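The Long Way to a Cup of Tea

I gave up coffee in November, which anyone who knows me will tell you was a stupid time to do it. Dark at half past four, slush to the ankles, and there I was at the kitchen counter with a mug of hot water and a look on my face. My neighbour Razia Abbasi took pity on me. She knocked one Friday with a steel saucepan under her arm (her own, she didn't trust mine) and said she was going to teach me to make a proper pot of chai.

I thought I knew how to make tea. Bag, kettle, milk, done! Razia watched me do it once and didn't say a word, then tipped the whole thing down the sink.

Her way starts with cold water and bruised cardamom, the green kind, pods and all. She smacks them with the bottom of a mug. Then ginger, a thick coin of it, grated straight into the pot so the juice goes in too. The tea itself is loose and black and looks like coffee grounds, and she buys a brand called Swati in a big red bag from a grocer in Surville, two buses from our street. I asked if the supermarket stuff would do. She said it would do for a cold.

The milk goes in after the tea has boiled hard, and then it all has to come up again, right to the rim, and be yanked off the heat, and go back on. Up and down, up and down. I boiled it over on my first try and on my second. The smell of scorched milk hung around my kitchen for days and my teenager started eating supper in his room.

But oh, when I got it right. It was the colour of a good brick, sweet, with that ginger heat that gets you at the back of the throat. I drank it standing up in my parka because I'd been on my way out to shovel.

After that I got a bit obsessed. I took the two buses to Surville on my own and met Farzana Baloch, who has run the shop for longer than I've lived in the city and who has opinions. She thinks fennel seed in chai is for people with stomach trouble. She thinks star anise is for candles. She keeps her cinnamon behind the counter, in the bark, and snaps off a piece for you to chew while you decide. I went in for one bag of tea and left with so much that I had to sit with it on my knees all the way home - cardamom, a lump of jaggery the size of my fist, and a packet of rusks called Gotum that I'd never heard of and now can't do without. You dunk them for exactly as long as you dare.

I wrote up the whole thing for the Grinora community newsletter, which goes out to 578 mailboxes and usually gets its strongest response to the snow clearing schedule. Well! My inbox filled up. One man wanted it known that his grandmother used condensed milk and nothing else. A woman on the next crescent said salt, just a pinch, and I tried it, and she's right.
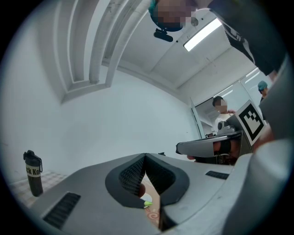
Razia read the piece and rang me up to say I had the sugar wrong. I'd written one spoon for the pot. She uses two, and she says if you're going to be shy about sugar you may as well go back to the bags. We compromised in the next issue by printing her number and letting people make up their own minds.

What I hadn't counted on was how slow the whole business is. You can't walk off and leave it, not with the milk creeping up the sides like that, so you stand there. I used to drink my coffee in the car. Now I get up a bit earlier and lean on the counter with the radio on low, and my son sometimes wanders in (he's forgiven me for the burnt milk) and we don't talk much, but he'll hold out a cup.

I have had exactly one coffee since, at the airport, and it was fine. A bit thin.

If you want to try it, start with a bigger pot than you think you need and about as much ginger as seems rude. Smack the cardamom, don't chop it. Put a tea towel down by the stove. And if you're ever out in Surville, say hello to Farzana and take the cinnamon when she offers it. She closes early on Mondays, but the kettle's usually on in the back.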